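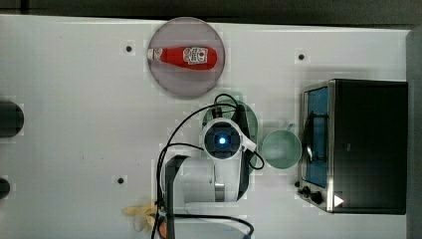 May 12, 2022 – kitchen table, Flekbridge room

Spent most of the morning on the white table and the things that live on it, so I'm writing it all down before I forget which shelf I promised to what.

First the top itself. It has gotten pretty grubby since February. Smudges everywhere, and some scuffs that I took for smudges until I'd been rubbing at them for a while! I tried the Clidodent paste on a corner first, left it 3 minutes, wiped it with a damp cloth, then did the same again with a bit more elbow. The gray finger marks came off nicely in my test corner. The scuffs didn't care. I think they're in the surface and we have to live with them, or ask Prekard what a new top costs (700 mm version, same as now, please don't let anyone order the deep one again, it won't go through the door). I haven't done the rest of the top yet – I ran out of clean cloths, and the old T-shirt in the drawer leaves fluff.

The holes. I keep going back and forth on these. Crumbs and grit collect at the edges and you can't get at them with a cloth, so I've been using a dry toothbrush, which is slow but satisfying. Eusebio wants to put caps over them. I'm not against it, but a cap that stands proud of the surface is one more thing for a plate to rock on, and the big pinkish plate is touchy enough as it is. If we do cap them, flush caps only. He said he'd look through the Prekard parts list.

Then the layout. The toaster oven stays on the right side. I know a couple of people would like it in the middle of the back edge, and I tried that last week and hated it, because then the whole back half of the table turns into a place where you can't put anything down. On the right it's out of the way and you still get a decent stretch of white in front of it. The green mug I like close to the oven, over on its door side, and if you need the door, just move the mug. It takes one second.

Ketchup goes on the pink plate, on its side, cap to the left. I had it standing up for most of February and it looked tidier, but it went over whenever anyone leaned on the table, and twice it rolled clean off. On its side on the plate it has a rim to stop it. Cap left is only so that we all put it back the same way. Please don't turn it around to read the label and then leave it.
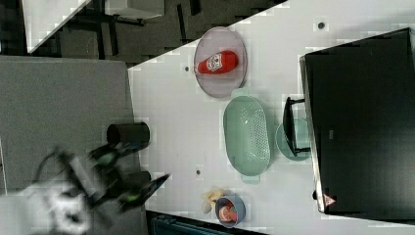 The colander goes below the plate, handles pointing up and down the table, so the long way of the oval lines up with the front-to-back direction. I know it looks more natural sideways. Sideways it eats the space where the little blue-gray bowl should be, and then the bowl gets pushed to the front edge and I get nervous. The bread thing (or whatever we're calling the crumpled yellow one now) goes just left of the bowl, and the red-and-white one goes in the bowl. In it, not next to it! I found it under the shelf on Tuesday covered in carpet lint.

I'd really like a second bowl in the blue-gray. The greens all blur together for me when I'm putting things away in a hurry, and the blue-gray is the one piece I can always find. Brunner's shop down the road had a stack of odd bowls by the register, 80 cents apiece, so I may just stop on the way home and see if anything comes close. If the color is off I'll keep it for paper clips.

Washing up: the colander is the annoying one. Bits sit in the perforations, so rinse it upside down under the tap first, then do the inside. The pink plate can just be wiped. I used the paste on it once and it left a dull patch that took ages to rinse off, so paste on the table only.

Still to do:
- finish the top, all of it this time, with new cloths
- toothbrush around the holes again after that
- write "kitchen" on the lid of the storage bin, it went to the wrong room again
- ask Eusebio Urquijo whether the 2 spare mugs are ours or came over with the move
- find out if the carpet people can do that side of the room while the table is being cleaned

I also want to try the layout mirrored for a day, oven on the left and everything else flipped, to see if the reach is any better for the left-handers. Probably Monday, if the table's done by then. I'll put tape down first so we can get it all back to where it was.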